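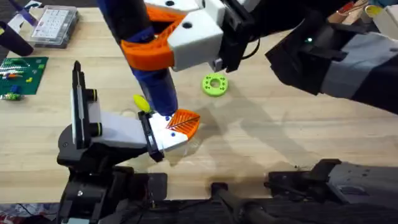

Refinishing a tabletop, oil or water-based poly?

brornano_mike
Posted 11 June 2024
Stripped our kitchen table last weekend and sanded it to bare wood. Two kids, so it gets spills every day. My wife wants to keep the light color. The guy at the hardware store in Skeduvau pushed oil-based. Which one would you use?

Trelturero
Water-based. Oil goes amber and you'll see it within a year. Three or four thin coats, light sanding in between.

oldplane
Disagree. Water-based on a kitchen table scratches if you look at it wrong. I did ours in oil-based and it has lasted 20 years. Yes, it's a little yellow. So is the rest of my house.

Trelturero
The stuff sold now isn't what they had 20 years ago. Get one rated for floors.

Loïc Baudry
Neither for me. I use hardwax oil. You can fix one bad spot without stripping the whole top. It does need a fresh coat every so often, and red wine will mark it if you leave it overnight.

oldplane
With two kids he's going to be recoating every summer.

Loïc Baudry
I have three kids. It takes an evening.

ng_woodshop
What grit did you stop at? If you went up to 1000 or something, the finish won't grab. I stop at 180 for poly. Also do the underside, or at least one coat of it.

brornano_mike
Stopped at 220. Hadn't planned on the underside at all. Leaning water-based for the color. How long before we can eat on it?

Trelturero
Check the can. I give it 4 days before plates and longer before a tablecloth.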